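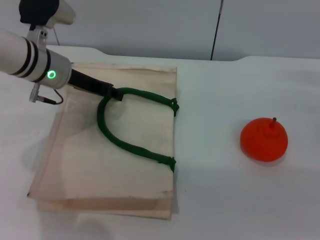
## Wednesday, canvas tote, green rope handle

Continuing the bag work for Surnbridge. Today was the tan sample with the dark green cord, laid flat on the white table. Thinner cloth than the Firkida bags from January. Against the white top it is slightly translucent, and the stains show more than I expected at this price.

**Condition on the table**

- Faint creases across the body, plus smudges and darker stains, worst toward one upper corner and again low down. Did not wash it. Stains stay in the record as received.
- Bottom hem is folded and sits a little offset from the layer above. Edges uneven. One lower corner curls.
- Side edge is straight. No complaint there.

**Handle**

Thick cord, braided look, stitched down at two points on the right side as laid. It has enough body to hold a loop across the cloth and does not lie along the stitching unless pressed. For the flat layout I want the U open and clear of the hem, otherwise the cord prints a ridge into the bag when the stack is weighted.

**Cloth weight**

Supplier sheet from Skaltell says 297 g per square meter. I doubt it. Vimala Arumugam has the cutting die and will take a disk from the spare. Until then, write "297 (sheet)" in the log, not plain 297.

**Folding order, as it stands**

1. Bag flat, handle side to the right.
2. Smooth from the hem up. Hold the curled corner down first or the crease travels.
3. Open the cord into a U on top of the cloth.
4. Fold the left third over, then the handle side, cord inside.
5. Weight with the 890 g plate.

Step 4 is the weak one. With the cord inside, the packet is thicker on one side and the stack leans. Alternative is to leave the cord out and tuck it last — slower, but the stack should sit level. Try both before the carton size is fixed. Surnbridge wants 42 per carton and the order is 2000, so the last carton goes out short whichever fold we use.

**Open**

- Disk weight (Vimala)
- Pull test on both stitched points, spare bag only
- Ask Song if the hem offset is within their sewing tolerance. Their drawing gives none.
- Second tan sample for comparison, unstained if they have one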